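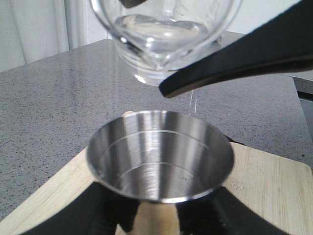 Pouring task, wrist view: water going from a glass tumbler into a small steel cup, one gripper on each.

Tellevside kitchen set: README

Read this before you use the set to argue for spending money. It was put together to help Botton decide whether to buy a second two-arm station, and it has since been passed round as if it settled the matter. It doesn't.

What is in it

3650 recorded attempts at small kitchen jobs, most of them pouring, the rest lifting, handing over and setting down. Each attempt has its own folder with the wrist video, the joint readings, a short text note and a cost line. The cost line is the reason the set exists. It gives the operator minutes, the set-up minutes and anything replaced that day.

The folders are numbered in the order they were recorded. Gaps in the numbering are attempts where the recording failed to save. We left the gaps in so that nobody could quietly tidy up the rate.

Fields in the cost line

op_min: minutes an operator spent at the controls
setup_min: minutes spent laying out, refilling and wiping down
parts: anything swapped, with the price paid
idle_min: minutes the station was switched on and waiting
note: free text, often blank

Set-up time is the field to look at first. The Tratine quote assumed it would be close to nothing once people had settled in. Ours never got there. Water has to be put back in the glass, the worktop has to be dried and the cup has to go back where it belongs, and a person does all of it. If you leave setup_min out of your sums, a second station looks like a bargain.

How the jobs were marked

Each attempt is marked pass, part or fail by the operator at the end of the run. Lewis Carnegie went back over 200 of them without seeing the first mark and disagreed with 61. Nearly all the disagreement was between pass and part, and nearly all of that was on pouring. How much spilt water counts as a spill was never written down until September, and the earlier marks have not been redone. Treat any pass rate for pouring from before then as a rough guide and don't put it in a slide.

There is no liquid level reading. We asked for a scale under the board, and the request was turned down as too dear. It would have cost less than the time Lewis spent on the videos.

What the set can tell you

How long a trained operator takes on each job, with the cups, glasses and grippers we had. How often parts needed swapping under light use. How much of a working day the station sat idle, and that figure is worse than most people here expected.

What it can't tell you

Whether a second station would double the output. Both stations would share one sink and one trained person for much of the week. Alfie Crabtree has a spreadsheet that says otherwise. It lives in the planning folder and it treats operators as free after the first month.

Whether the cheaper Sowa grippers would do. They were never fitted. The Sowa price appears in two of the budget drafts next to our pass rates, which were all recorded with the Tratine ones, and the two numbers have nothing to do with each other.

Whether any of this holds for hot drinks, full jugs or anything thicker than water. Only plain tap water was poured.

Budget notes carried over from the first purchase

The arms came in on price. Most of the overspend was in things the quote left out: the bench, mounts, cabling, spare finger pads, splash covers and training days. Ask for all of these on the same sheet next time, with delivery dates. The service contract was sold as optional, but the supplier would not send anyone out without it – so count it as part of the price.

Allow for the room as well. We lost most of a Tuesday finding out that the worktop was too deep for the arms to reach the back of it.

My own view, for what it's worth, is that we should get idle_min down on the station we have before ordering another. Others at Botton disagree and are welcome to add a section.

Known problems

64 folders have a cost line copied from the attempt before. They are listed in bad_cost.txt. Leave them out of any average.

Part prices are as paid, before any refund. Two returned covers are still counted as a cost.

The clock on the recording machine ran slow until it was replaced. Durations within a run are fine, but start times are not.

Getting a copy

The set is for use inside Botton only. Ask Lewis for access and say what you want it for. Corrections go in the changes file, with the folder number first.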